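I used to think you taught a robot the way you teach a kid to tie shoes. Grab the hands, move them, let go. Then I spent an afternoon at Harkbridge with the remote controls and lost an argument to a carton.

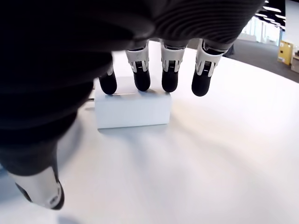
Fingertips on the box, thumb still out to the side.

My fingers kept landing before my thumb did! You never notice your own thumb until you have to steer one from across a room.
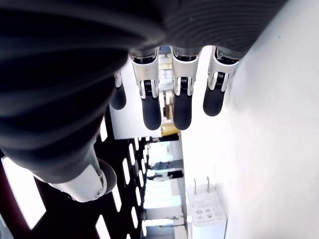 By Shakuntala Dwivedi | August 2022

Ionuț Bogdan, who runs the sessions, wants 500 clean demonstrations per object, and I think he's asking for the wrong thing. Clean is overrated. Leave in the fumbles (mine, mostly) and the robot might learn what a person does after missing.
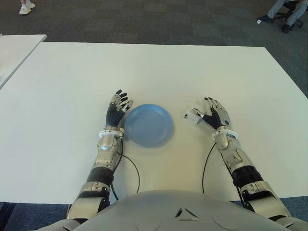
Guiding the arms by hand is easier on the nerves, I'll admit, but you end up teaching it your shove along with the task. Give me remote control, slow as it is, and let me be bad at it for a while.
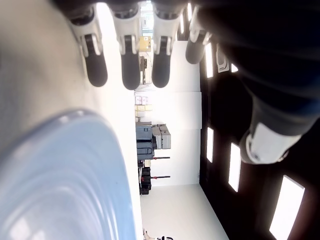

Merrick Hand Skills Club

Ionuț still disagrees, and we're trying it both ways in December.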